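首页 课程列表 讲义下载 作业提交 联系我们

居家整理与餐具收纳 第四讲
桌面的分区、碗碟的叠放

授课:Thảo Tô
中文校对:Hongmei Shao
2022-03-19

一、上一讲的补充

上一讲我们讲了柜子里面的收纳,有同学课后问我,为什么我总是要求先整理桌子,再打开柜子。我的中文不是母语,上课时可能说得太快,所以在讲义里再写一次。

桌子是所有东西经过的地方。碗从柜子里拿出来,要放在桌子上;吃完以后,还是先放在桌子上。如果桌子上没有空的地方,碗就会放到椅子上、窗台上、洗衣机上面。我在自己家里做过记录,连续14天,每天晚上写下有哪些餐具没有回到原来的位置。大部分都是因为当时桌子上放不下,先放到别处,然后忘记了。

所以本课程的顺序是:桌面、碗碟、抽屉、柜子。请大家按照这个顺序做练习。

二、桌面的三种区域

为了方便讨论,我把桌面分成三种区域,名称是我自己取的,别的书里可能有不同的叫法。

1. 工作区。就是手正在做事情的地方。这个区域应该尽量空。切菜、包饺子、写字,都在工作区里面做。

2. 暂放区。放现在要用、但是手里没有拿着的东西,比如一个装食物的碗。暂放区靠近桌子的边,但是不要贴着边。

3. 待收区。放已经用完、等一下要拿走的东西,主要是盘子。待收区最好在离水池近的一侧,这样走路比较少。

三种区域的大小不需要一样。家里人多,待收区就大一点。Jianguo Xiong同学家里有九口人,他上次交的作业里待收区占了桌子的一半,我觉得也是合理的,因为他家的饭是分两批吃的。

三、木头桌面的注意事项

班里很多同学用的是实木拼接的桌面,颜色浅,看起来很舒服。这种桌面有几个需要注意的地方。

第一,拼接的缝隙容易进水。湿的碗不要直接放很久,底部有一圈水,时间长了会留下印子。可以先用布擦一下碗底。

第二,浅色木头容易染色。姜黄、酱油、红茶都要小心。如果染上了,先用湿布轻轻擦,不要马上用硬的刷子,刷子会把木头表面的油也刷掉。

第三,每隔一段时间要上一次油。上油以前桌面必须完全干。上完油请等一个晚上再放东西。Siu-fong Yip同学问能不能用炒菜的油,我的建议是不要,炒菜的油放久了会有味道,而且表面会变粘。 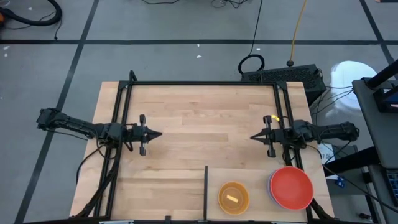

四、碗和盘子为什么要分开放

很多人喜欢把碗放在盘子上面,觉得这样节省地方。短时间可以,但是我不建议把它当作习惯。碗的底比较小,盘子的中间又常常有一点凹,搬动的时候碗会滑。如果碗里还有东西,例如一块没有吃完的糕点,滑的时候就更麻烦。

正确的做法是:碗归碗,盘子归盘子。碗放在左边或者右边都可以,只要全家人的习惯是一样的。在两者之间可以留一个手掌的距离,这样手伸进去拿的时候不会碰到旁边的东西。

叠盘子的方法如下:

(1)先看大小。大的在下,小的在上。大小一样的,比较重的在下。
(2)再看形状。边缘翘起来的盘子和平的盘子,不要交错着叠,会不稳。
(3)最后才看颜色。颜色只是帮助记忆,例如红色的盘子给孩子用,紫色的盘子放水果。

每次叠的数量,以一只手可以稳稳拿起来为准。我自己的手比较小,所以叠得很少。手大的同学可以多叠一两个,但是请不要为了快一点就叠得很高。

碗里有剩下的食物时,请先处理食物,再收碗。这句话听起来很简单,可是在作业里,我看见很多同学的顺序是相反的:他们先把碗拿到水池,然后发现里面还有东西,又走回来找垃圾桶。

五、课堂练习

两个人一组。一个人收,另一个人只看,不说话。看的人要写下:

- 收的人先拿了什么
- 有没有一件东西被拿起来两次
- 有没有空着手走路

做完以后交换。每组时间不用太长,吃完一顿饭的餐具就够了。Hanyu Su同学上次的记录写得很清楚,我征得她的同意,下一次上课会给大家看。

六、关于购买收纳用品

有同学问要不要买碟架。我的意见是先做两个星期的练习再决定。Stellis的碟架和Sastby的碟架我都用过,Stellis的间隔比较宽,适合放深一点的盘子;Sastby的比较窄,放平盘子可以,放碗不行。预算请控制在200元以内,超过这个数目,我认为没有必要。

七、作业

1. 画出自己家桌面的三种区域,手画就可以,不用尺子。
2. 连续几天在晚饭后记录待收区的情况,写一小段文字,说明哪一种餐具最常留在桌上。
3. 试着改变一次碗和盘子的位置,问一问家里人的感觉,写下他们原来的话。

作业请在下一讲以前交到讲台旁边的纸盒里,写上名字。下一讲的内容是抽屉,请带一把软尺,并且提前量好自己家里最常用的那个抽屉的长、宽和深。

上一讲 下一讲 返回目录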